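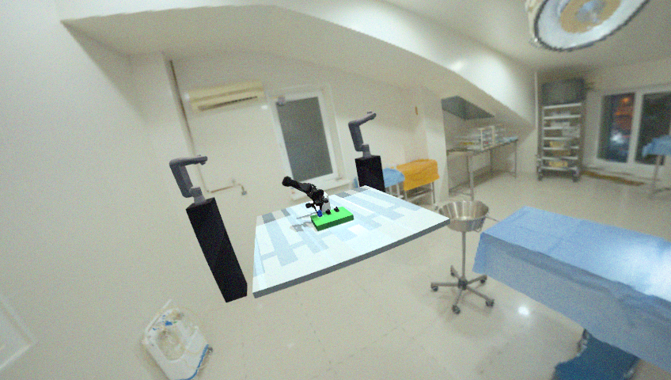

Tabletop, green block, black gripper over it. Render.

Right, thread on relabelling the spares store at Borngate. People keep asking in DMs so putting it all in one place. Typing between deliveries, bear with

Background. Parts store, not a big warehouse. Short-span shelving, a run of louvre panels with plastic bins, two drawer cabinets, a cage for the expensive stuff. 3,000 part lines on the system. 700 locations on paper. Neither number was right

Old location codes were things like BACK WALL LEFT and NEW SHELVES. The new shelves went in before I started. There are newer shelves now. Those were called DAVE

So step one was codes. Aisle, bay, level, position. Two digits, two digits, letter, two digits. 04-02-C-07. Dull. Works

Levels go A from the floor up. Do NOT go top down. If you ever add a shelf on top you've wrecked the whole lot, whereas from the floor you just get another letter

Skip I and O. Obvious I know. We didn't skip O on the first print run and had to bin the sheet

Also leave gaps in bay numbers if you can see a gap in the racking. We've got a pillar between bay 3 and what is now bay 5. There's no bay 4. One day somebody will move that fire extinguisher point and there'll be a bay 4 and I'll be very smug

Numbers run the way you walk. Ours go up as you walk away from the counter, odd on the left, even on the right. Kolbrún Grímsdóttir wanted it snaking, so you'd finish one aisle and start the next from the far end. Good for big pick lists. Our lists are four lines long. We had a proper row about it. She still thinks she's right

(she may be right for the aisle with the filters in)

Labels then. We tried three sorts

Paper in clip-on ticket holders – cheap, easy to swap, get knocked off by every box that slides out. Fine at eye level. Useless on level A where boots get them

Plain sticky labels straight on the shelf edge – ok until you adjust a shelf. Then you're there with a scraper and a hairdryer. Also they go yellow near the roller door, no idea why just there

Magnetic strip, printed, cut to length. From Waltora. Went with these for the shelf edges. Dearer but they come off and go back on straight. Check your shelving is steel at the FRONT edge. Two of our older bays have an alumninium trim and the strip just slid down onto my foot

Louvre panel bins are different. Magnet no good on plastic. We used the card slot on the front of each bin, and a second label on the panel behind it. Two labels per bin. Sounds like overkill. Isn't, bins wander

If you only label the bin, the bin IS the location and it goes off on someone's trolley and the location's gone. If you only label the panel, nobody knows where the bin on the trolley came from. Both. Please do both

Size of text. Print one, stick it up, walk back to where you'd be standing with a trolley. Can you read it without leaning? No? Bigger. We ended up with the position number twice the height of the rest cos that's the only bit you need once you're in front of the bay

Barcodes go on the right of the text. Level A barcodes tilt up, so you're not kneeling. There are angled holders for this. Top level ones we brought down to chest height with an arrow and a colour band. Yellow top, white below that, blue below that, green on the floor level

Colour bands: check who on your team is colour blind BEFORE. Esben Bergmann is. Told me after. The arrows have a letter in now as well
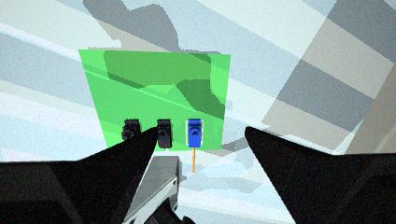

and the letter turned out more use to everyone than the colour anyway, so print the letter big

Ok the count. Did the count and the labels at the same time, which everyone says don't. Everyone's right. Do the labels first, then count into the new locations. We did both, one bay at a time, and by 3pm on the first day had stock that belonged to two places at once

What saved us was a clipboard. Leif Hedegaard on the clipboard writing old code, new code, part number, qty, initials. No scanner. Typed up in the evening. Slow. Zero arguments

One rule we did stick to: nothing gets picked from a bay while it's being done. Red chain across. Fitters hated it. Chain stayed

Found 300 part lines on the system with no stock and no sale in years. Made obsolete. Found 11 boxes of stuff with no line at all. Some of it good! Brand new contactors in one. They'd been bought twice since

Drawer cabinets. Label the drawer, then label the divisions INSIDE the drawer, front left is 01, go right, then next row back. Draw the grid on a card and tape it inside the lip. Without the card people count from whichever corner they fancy

Don't subdivide too fine. We did o-rings one size per cell and the cells were so small you couldn't get fingers in. Went to bags in bigger cells, size written on the bag. Melaniia Hutsuliak bagged almost all of those in one afternoon and I owe her lunch. Two lunches

Weight. While you're relabelling you've got everything in your hands, so move the heavy things. Gearmotors were on level D. Why. Now on A and B. Anything you grunt at goes between knee and chest

And put the load notices back!! Jurkance supplied the shelving and the notices were in a drawer in the office, still in the bag. They're up now, one at each aisle end. If you've moved any beam or shelf level since install, ring whoever supplied it and ask, don't guess. The rating can change with the spacing

Fast movers. Everyone says put them by the counter. We did, then had a queue of people in one bay all wanting fuses. Split them over two bays facing each other. Better

Overflow. Decide now where it lives or it'll live on the floor. Ours is one bay at the far end, codes start 99. Anything in 99 has to have a card on it saying the home location. No card, goes back to goods in. That's the bit that slips first. Check it

Returns shelf too. One shelf, labelled RETURNS, emptied before you go home. Not a location on the system. The minute it's a location people leave things there

Someone asked about software. We're on Chauke, it's fine, it takes a location field of ten characters and that's all I needed from it. Check your field length before you design the codes. My first go was 12 characters with the dashes. It chopped the last two off and didn't tell me

Print spare labels. I mean it, a whole second set, in a box, in order. Waltora did the second set cheaper when run with the first. Going back for six single ones later cost daft money

How long did it take. Four of us, on and off, most of November, store open the whole time apart from whichever bay had the chain on. Birthe Vídalín covered the counter for nearly all of that and gets no label named after her, which she has mentioned

What I'd do different: codes agreed in writing before anything's printed. Labels up everywhere first. Then count. And measure the shelf edges, all of them, not just the first bay. We had three different edge heights and I ordered for one

Still to do – the cage, the hose rack (how do you label a hose rack? genuinely asking), and a proper map for the wall by the counter. Currently it's A4 and my handwriting

Somebody just replied saying use floor markings for the aisle numbers. We did try paint. Forklift doesn't come down these aisles but the pallet truck does and it scuffed the 2 into a sort of swan. Hanging signs instead, both sides printed, high enough to clear a ladder

Ladder! Ladder needs a home location as well. Ours is now 00-00. Delivery's here, will answer the hose thing people later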